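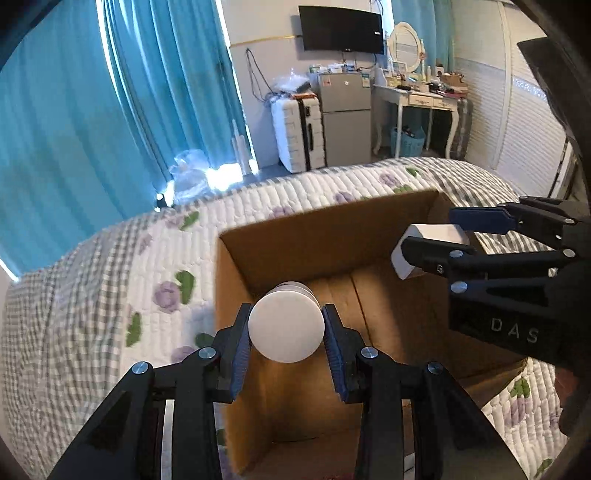

A cardboard box open on a checked and rose-print bedspread.

Ermira Stojanovska packs on the bed. The floor hurts her back, she says, and the bed puts the box within easy reach. She has moved four times since leaving Solasville, most recently into a rental of roughly 40 square meters, and she has settled on a routine.

Round jars go in first, lids up. Small blocky things fill the gaps at the sides. The flaps stay open until the next morning, when she checks for anything she still needs.

"I used to tape right away," she says. "Then I'd cut it open for the phone charger."

The curtains and the television come down last. Her next move is in August.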